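# Making a story dummy for a 32-page picture book

A dummy is a rough, folded mock-up of a picture book. You make it before any finished art, and it shows you where the page turns fall. All you need is printer paper, a pencil, scissors, tape and a typed copy of your text.

## Fold the pages

1. Stack eight sheets of letter paper and fold them in half together. That gives you 32 pages.
2. Staple along the fold, or sew it with a few long stitches if your stapler won't reach.
3. Number every page in pencil, bottom outside corner. Page 1 is on the right.

Set aside the first 4 pages for the title page, copyright and dedication. Publishers handle these differently, but 4 is a safe number to plan with. Your story starts on page 5 and can run to page 32, which is a single left-hand page.

## Cut up the text

Print the manuscript with wide spacing and read it out loud. Draw a line wherever you take a real pause or the place changes. Then cut on the lines and lay the strips on the floor in order.

My last manuscript, *The Ferry to Fludton*, came out at 51 strips on the first try. That is far too many. I got it down to 20 by joining strips that happened in the same room and throwing out the ones that told the reader what the art would show anyway.

Tape the strips into the dummy lightly, because you will move them. Put questions and surprises on right-hand pages so the answer comes after the turn. If a page has more than four lines of text, see whether some can go across the gutter.

## Sketch the spreads

Use stick figures. Henrike Harms, who taught the class where I learned this, gave us two minutes per spread and took the pencils away when time was up. At that speed you only have room for three decisions:

- who is on the page
- where they are looking
- how close we are to them

Go through the whole book once without erasing. Then flip through it fast and look for runs of spreads that all have the same distance. Three full-body views in a row will feel flat even if each drawing is good.

## Vary the point of view
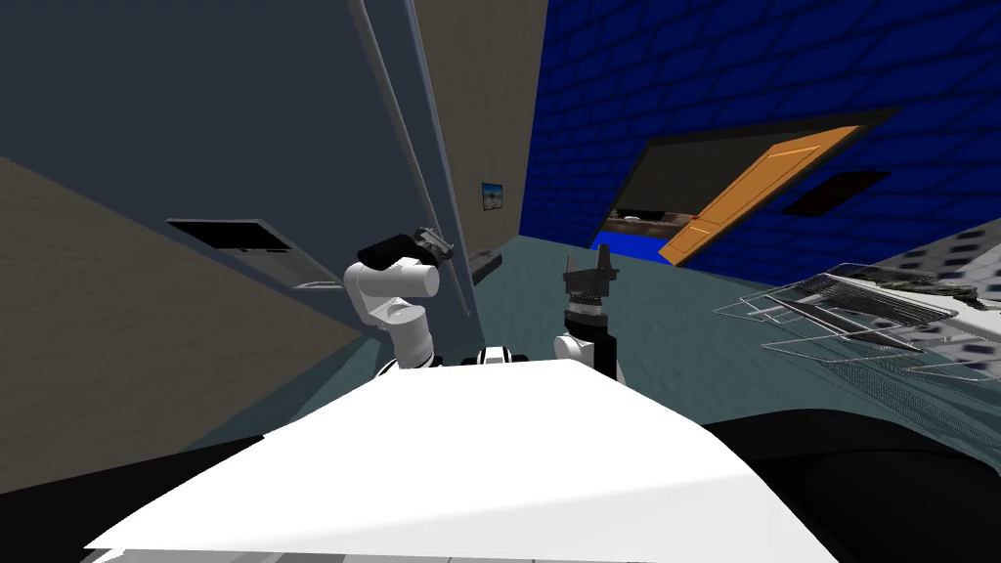

Point of view is the easiest fix for a flat run. Pick one spread in the middle of the book and redraw it from where the main character stands, or from just above. Tilt the floor a little. Let something of the character's own body fill the bottom of the page, like the broad white panel with the two arms rising past it, and put a place to go in the distance, like the open orange door. A small child will find the door quickly. Use this view once or twice – more than that and it stops being a change.

## Test it

Read the dummy to someone who hasn't heard the story, and have them turn the pages. Mark a small x wherever they turn too early or wait too long. Fix those pages first.

When you have made the changes, build a clean second dummy. Keep the first one, with its x marks, until the final art is done.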